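Small numbers, big grin

Dec 9, 2023

I've been promising a post on the two-arm work for ages and I finally have a result I'm happy to talk about, so get a coffee!

If you've missed the earlier posts, the question we've been chewing on is how many demonstrations a two-arm policy needs before it stops doing silly things at the table. Our old recipe was plain imitation. Record a person driving the arms, train on all of it, hope. With 121 demonstrations of the tidy-up task (bowl, cup, mat) that got us to 60 good runs out of every hundred, and most of the bad ones were the same kind of bad. Both arms would go for the same thing, or one would hover over the mat forever while the other waited for it. Very polite. Very useless.

The new approach we've been calling Hivon, and the idea is almost embarrassingly simple. We keep the one network for both arms, but at every step it also has to guess what the other arm is going to do next. That guess gets its own loss during training and then we throw it away at run time. No extra sensors, no planner sitting on top. I coded the first version in an afternoon, fully expecting to delete it by dinner.

I did not delete it! Trained on only 40 of the same demonstrations, Hivon matched the old recipe on all 121. Same table, same objects, same start positions. I ran the whole thing over again with seven different random seeds before I let myself get excited, and the gap held up on every one of them.

My favourite part is what happens when you move things. Slide the cup over toward the bowl, so the arms have to work close together, and the old policy falls to bits. Hivon slows down a little, one arm hangs back, and the other goes in first. We never labelled whose turn it was in the training data (I went back and checked, twice), so that behaviour has to be coming out of the guessing. I could watch it all day, and one day last week I more or less did.

It's not all roses. Straws are still a pain. They're thin, they lean whichever way they like, and the policy sometimes treats one as if it isn't there and comes down right on top of it. Shiny tabletops don't help either, and I suspect the glare from the ceiling lights is throwing off the depth guesses. I'd like to try the Akyol augmentation set on that in December once the long runs are finished, and after that port everything over to Bandero, our newer training code, so that other people can run it without asking me where the config files live.

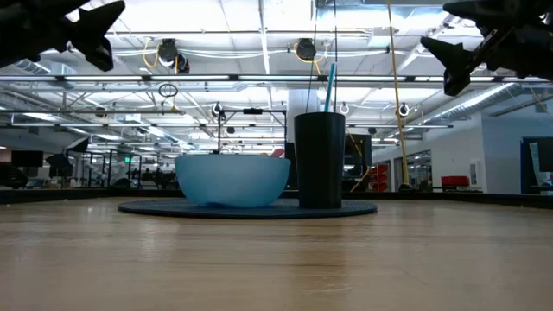

The other thing on my list is a third object, probably something soft like a folded cloth, to see whether the guessing still helps when the thing being moved changes shape. My hunch is yes, but I've been wrong about cloth before. I'll post the numbers either way, along with the training curves for all seven seeds once I've made the colours readable.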